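Fruit Packing Table, Section C: Weekly Inspection Checklist with Comments
Site: Cornora packing room, Golestani building
Filled by: Bijan Kordestani
Month: February
Marks used: OK = good, FIX = must be repaired or changed, WATCH = good for now, check again next time

1. Table surface

1.1 White top is clean before the start. OK
1.2 No cracks or deep scratches in the top. OK
Comment: There is one light scratch near the rear rail, same as last month. I passed a fingernail over it and the nail does not catch. I leave it as OK.
1.3 Top is level. OK
Comment: Checked with the short level in both directions.
1.4 No cleaning product left on the surface. OK
Comment: Please rinse two times with clean water after using the Jaltow spray. One time is not enough, the smell stays and the pears take it.

2. Rails and side panels

2.1 Rails are fixed and have no sharp ends. WATCH
Comment: The right rail has a small burr close to the back corner. I filed it down, but I would like somebody with better tools to look at it.
2.2 Grey panels are wiped down. OK
2.3 Corner seams have no old juice or pulp. FIX
Comment: Rear left corner was sticky again. A cloth does not reach inside the seam. Use the narrow brush and warm water. I cleaned it at 7 in the morning and it took me a long time, so please do it a little every day.

3. Mats

3.1 Bamboo mats are dry before use. OK
3.2 No broken slats. FIX
Comment: I removed three mats from the shelf, all with splinters at the ends of the slats. A splinter can go into the skin of the fruit and also into a finger. They are in the bin for waste wood, do not take them back.
3.3 Stitching on the edges is closed. WATCH
Comment: The edge is the first part to open. If you can pull a thread and it comes easily, the mat is finished.
3.4 Mat lies flat and does not slide. OK
Comment: The mat does not need to be straight on the table. It only needs to be flat under the fruit.
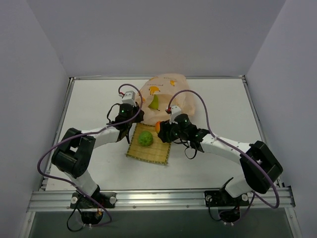 Section C table with mat, bag and fruit.

4. Bags

4.1 Bags are the correct type for loose fruit. OK
Comment: We are using the Zandeo printed ones, with bananas and oranges on them. The count on the shelf was 2,359 and this is sufficient until the next delivery.
4.2 No holes or open seams. WATCH
Comment: I opened and filled 45 bags for this check. One of them had a weak bottom seam. I marked the box it came from, and I ask the morning team to look at every bag from this box before filling.
4.3 Printing does not come off on the fruit. OK
Comment: Rubbed with a damp white cloth, no color on the cloth.
4.4 Bags are stored away from the heater. FIX
Comment: One box was standing directly against it. The plastic becomes soft and the bags stick together. Moved to the lower shelf.
4.5 Air is pressed out before closing. OK

5. Fruit handling

5.1 Fruit is looked at on all sides before packing. OK
5.2 Soft fruit is kept apart from hard fruit. WATCH
Comment: Pears must not go under oranges. It is written on the wall but people still do it when they hurry. Put the pear in last, and do not push it.
5.3 Fruit with an uneven skin is cleaned in the folds. WATCH
Comment: The green ones with bumps keep dust between the lumps. A soft brush is better than a cloth for these. Do not use the same brush as for the corner seams, the one for fruit has a blue tape on the handle.
5.4 Citrus is checked for white or green powder. OK
Comment: Nothing found. If you find one, take out also the fruit which was touching it.
5.5 Nothing stays on the table overnight. FIX
Comment: I found a pear in the morning, behind a folded bag. It was still good, but small flies come quickly. Lift every bag before you switch off the light.

6. Floor and surroundings

6.1 Floor is dry in front of the table. OK
6.2 Path to the sink is free. FIX
Comment: Empty crates again. They go outside, next to the door.
6.3 First aid box is complete. WATCH
Comment: Plasters are almost finished. I asked the office for more, also for a second pair of tweezers.
6.4 Light over the table works. OK

Points which stay open: burr on the right rail (2.1), new mats to order (3.2), marked box of bags (4.2), plasters (6.3).

General remark: Section C is better than at the last check. The surface is very clean and I thank the evening team for this. The corners and the crates are the same problem as before, so I will look at these two first next time.

Checked and signed: B. Kordestani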